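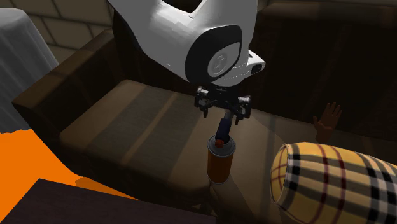

The case for simulated evaluation of manipulation policies is usually made on cost, and the cost argument is correct. A grasp-and-place policy can be run through 700 rendered episodes overnight on one workstation. The same number on hardware takes weeks and wears out fingers. My objection is to what gets reported afterward.

Most papers in this line give a single success rate per task. The Uvum results, posted in July, are typical: 90 percent on household placement, averaged over every room layout and every object pair. The number is reproducible, and Yvonne Mottram's group deserves credit for releasing the seeds. It still says very little about why the remaining episodes failed.

Consider a slender cylinder held upright by a two-finger gripper, its lower end resting on the cap of a spray can, the can itself standing on a sofa cushion. At least three models are active at once: finger contact, contact between two rigid objects over a small area, and support from a surface that would deform in a real house. In many simulators the cushion is a rigid mesh with a leather texture. A can that would tilt under load on real upholstery stands as firmly as it would on concrete. If the policy succeeds, some share of that success belongs to the cushion.

Visual clutter is handled far better. Renderers now supply plaid fabric, hard shadows and strong color close to the target, and policies trained under that variation do transfer more reliably. I have no quarrel with that work. But the field has come to treat visual variety as a stand-in for physical variety, and the two should be reported separately.

Tracey Hulme's comparison at Bickerstaff shows how this can be done. She ran 600 simulated episodes under 2 support models, one rigid and one compliant, with the images held identical. Success on hard furniture barely moved. Success on soft seating fell sharply, and the ranking of the policies changed. Critics at Danby have answered that compliant contact is slow and poorly calibrated. Both points are fair — a badly tuned cushion may be worse than a rigid one — but neither is a reason to leave the support model out of the results table.

I would ask reviewers for one change: break out success by support surface, and state the contact parameters used for each.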